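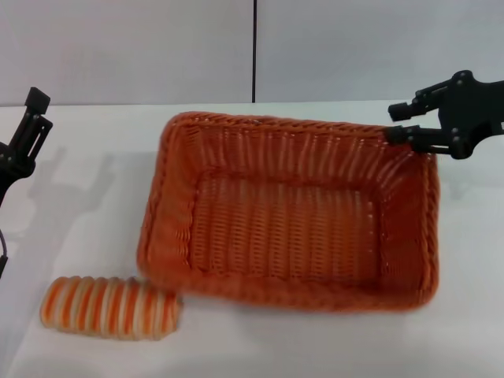 Chapter 7
From Camera View to Motion: Software for Two-Armed Tasks

7.1 Introduction

The preceding chapters treated the arm as a mechanism and its controller as a means of following a given path. In this chapter we consider where that path comes from. A program that works with objects on a table must find them, decide which arm is to act on which object, choose a place for the fingers to meet it, and send a sequence of commands that both arms can carry out without striking one another or the work surface.

The opening photograph shows a small working area of the kind used throughout the chapter. An orange woven basket and a striped cylindrical object share a white tabletop, with a black gripper on either side. The right gripper is at the far right corner of the basket's rim. Few objects are involved, yet most of the difficulties discussed below can be raised with reference to it.

The first of these is colour. A simple segmentation routine groups neighbouring pixels of similar colour and treats each group as one object. The stripes on the cylinder closely match the orange of the basket, and the two objects lie so near to each other that they touch or almost touch. A routine that relies on colour alone may join the orange bands to the basket and assign the pale bands to the table. Section 7.3 describes how depth, outline and learned features may be combined to keep such objects apart.

The second is shadow. The left gripper casts a soft grey shadow over the table between itself and the basket, and the shadow repeats the jointed outline of the fingers. The position of each arm is known from its joint sensors, so the software can predict where the arm should appear in the view and remove those pixels before searching for objects. The same mask does not remove the shadow. Readers should keep this distinction in mind when attempting the exercises on background removal.

The third is contact. The rim of a basket is a narrow target, and the tip of a finger may hide the very point it is meant to reach. At that stage the planner must depend upon an estimate made earlier, upon force readings, or upon a second camera. Each choice has a cost in time or in equipment, and these costs are compared in Section 7.5.

7.2 Scope and Arrangement of the Chapter

The chapter follows the order in which information passes through the software. Sections 7.3 and 7.4 deal with perception: the separation of objects and the estimation of their position and orientation. Section 7.5 concerns the choice of grasp. Section 7.6 introduces planning for two arms that share a space, and Section 7.7 covers the timing of commands and the handling of faults.

The worked programs use Trusard, a teaching library written by Yaa Abugri for the automation course at Triltthorpe. Trusard keeps perception, planning and control in separate modules, which exchange messages of a fixed form. A student may therefore replace one module and leave the others untouched. The planning examples in Section 7.6 are adapted from course notes by Haziq Sitompul and retain his notation, with the exception that the left and right arms are written L and R throughout.

Control commands in the worked programs are issued every 32 milliseconds. Where a calculation cannot be completed within that period, it is moved to a separate process and its most recent result is used. The effect of acting on an old result is examined in Section 7.7.

Learning outcomes

On completing this chapter, the reader should be able to:

explain why colour alone is a weak basis for separating objects;
convert a point from the camera's coordinates to those of either arm;
rank a set of possible grasps on a thin edge;
write a planner that prevents two arms from entering the same space at once;
state what a controller should do when a message arrives late or fails to arrive.

Before you begin

Readers should be familiar with the coordinate transforms of Chapter 4. The calibration procedure given there should be carried out again if the camera has been moved, as even a slight error in its recorded position is carried into every later stage.

Key terms

Segmentation: the division of a camera view into regions that correspond to separate objects.

Pose: the position and orientation of an object, taken together.

Self-mask: the set of pixels in which the software expects to see part of the robot.

Reserved space: a region of the work area assigned to one arm for a stated period, during which the other arm may not enter it.

7.3 Separating Objects from Their Surroundings

Let the camera supply a colour value and a depth value for each pixel. We begin with the depth values. The table is fitted with a plane, and every point lying within a small distance of that plane is set aside. The points that remain belong to objects standing above the surface or to the arms themselves, and the self-mask is applied to remove the latter.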